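Lists > Sollside Neighbors > Town Politics > Thread
4 min read
6 replies · 2 shares

Subject: Re: So is the separation question on the ballot or isn't it?
Date: Sep 5, 2022

Hi all,

I was going to stay out of this thread until after the holiday weekend, but I've had three people stop me in the grocery store to ask whether Sollside is "leaving" Brelto County in November, so I guess I'm typing it up. Long one, sorry. Coffee first if you need it. 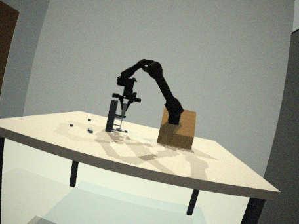
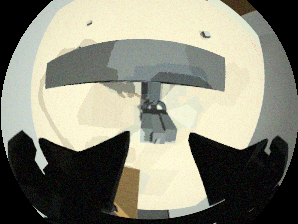 Okay. Trinidad asked the right questions the other night and only half of them got answered, so I'm pasting the message back in:

> From: Trinidad Policarpio
>
> I'm confused and I don't think I'm the only one. In July the
> township board said the petition was good to go. Then the county
> clerk's office said it was under review. Now Hirov has yard signs
> up telling us to vote no, and Hirov doesn't even get to vote on it
> (do they??).
>
> Is the separation question going to be on my ballot? If it passes,
> do we actually leave the county, or is it one of those "we'd like
> to have a conversation" votes? And who pays for the roads? I've
> lived on Tiongson Road long enough to remember the last time we
> fought over who pays for the roads and I'm not eager.
>
> Trinidad

Taking these in order, more or less.

Is it on the ballot? Not yet. The petition needed 3415 valid signatures and it was handed in with a cushion of 272 over that, which sounded like plenty to everybody at the July meeting (me included, I clapped). What the board said that night was that they'd accepted the petition. That only means they took the boxes and sent them along. The clerk still has to check the names against the voter rolls, and she throws out duplicates, folks who moved, folks who signed with a PO box, all of that. If more than 272 get tossed, we're short and that's the end of it for this year. I called over there and the woman who answered was very nice and told me nothing whatsoever.

My guess is that it squeaks through. But I also guessed the library levy would pass, so take that for what it's worth!

Second question. If it gets on and it passes, do we leave? No, we don't wake up the next morning in a new county. The wording is advisory. It tells our board to open talks with Brelto and with the state, and then the legislature would have to pass something, and then there'd be a second vote on the real terms — and that second vote is the one Hirov gets a say in, because it would go to the whole county. So Trinidad, you're right that they can't vote on the first one. They can put up all the signs they want, though. I counted a whole cluster of them by the feed store and half were already leaning over.

I do understand why they're mad. If Sollside goes, they lose the gravel pit and the two businesses out at the interchange, and their share of the sheriff's budget goes up. I'd be putting up signs too. What bugs me is the flyer that says every household here would pay $500 more a year. I've asked two different people where that number comes from and one said "the county" and the other said "the meeting." Which meeting? I was at the meeting. The separation people aren't any better, by the way. Their mailer says we'd each save $200 and there's no footnote on that one either. Until somebody shows me a budget with columns in it I'm ignoring both.

Now roads. Oh boy. Tiongson Road is a county road up to the bridge and a township road after it, and under any version of this I've heard, the first stretch would become ours. So would the plowing. And the bridge, which the county has been promising to fix since before my youngest could drive. You could argue that nothing would change for the bridge in that case, ha. But the plowing is real money and I haven't heard the board talk about it once. I plan to bring it up during public comment, and I'd love it if a few of you did too so it isn't just me at the microphone again.

As for how I'm voting, I go back and forth. I signed the petition. I wanted the county commissioners to notice us, and they noticed, and two of them came out here and ate pie and took notes. If the question were "should Brelto treat us better" I'd be first in line. Drawing a new line on the map and hiring our own assessor, I'm a lot less sure about. My husband is a firm yes and we've agreed not to discuss it at supper.

One housekeeping thing. Somebody replied to the whole list last week with a pretty ugly comment about one of the clerk's staff. Please don't. She's checking signatures, it's her job, and a good many of us are related to her.

If anyone gets a straight answer out of the clerk before I do, post it under this same subject line so it's easy to find. And Trinidad, call me about the culvert, that's a separate headache and I don't want to put the whole list through it.

Bev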